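Category: Companion Animals / Behaviour

Print this article | E-mail this article

4.2 Indoor cats and the puzzle feeder

The household cat has been credited with a strong work ethic chiefly by people who sell it equipment. Given a choice between kibble in a dish and the same kibble behind a sliding lid, most of our cats took the dish, and several then sat on the lid. We enrolled 244 neutered adults living wholly indoors in Prendton and asked their owners to keep a feeding diary for 9 weeks. Diaries were returned in varying states of legibility, one of them chewed.

Owners were assigned either a plain dish or the Gitden board, a flat wooden feeder with shallow wells. Rations were weighed the night before and left at the usual hour. Where a household kept more than one cat, meals were served in separate rooms, an arrangement that the cats honoured for as long as the doors stayed shut.

Time spent feeding rose in the board group during the first week and fell steadily afterward. Night-time vocalising, the behaviour owners most wished to see the end of, did not differ between groups. Scratching of furniture declined slightly in both, which we are inclined to put down to owners having been at home more in December, with little to do but object (Figure 3).

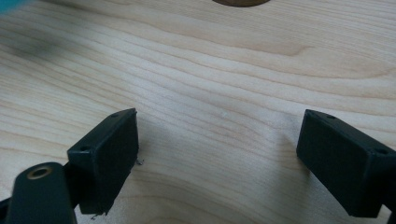
Figure 3. Wood grain, pale surface.

Anwara Uddin, commenting on an earlier draft, objected that a cat which ignores a feeder may still be enriched by the ignoring, and that our diary had no column for it. We concede the column. Owners were asked about play, sleep and appetite, and a cat staring at its supper from the top of the fridge was entered under whichever of these seemed kindest - usually sleep.

Body weight was unchanged in either group. Two owners asked to keep the board for the dog.

Related items
Litter depth and the fussy cat
Szulc: Window perches in rented flats
Do rabbits get bored?
Introducing a second cat, slowly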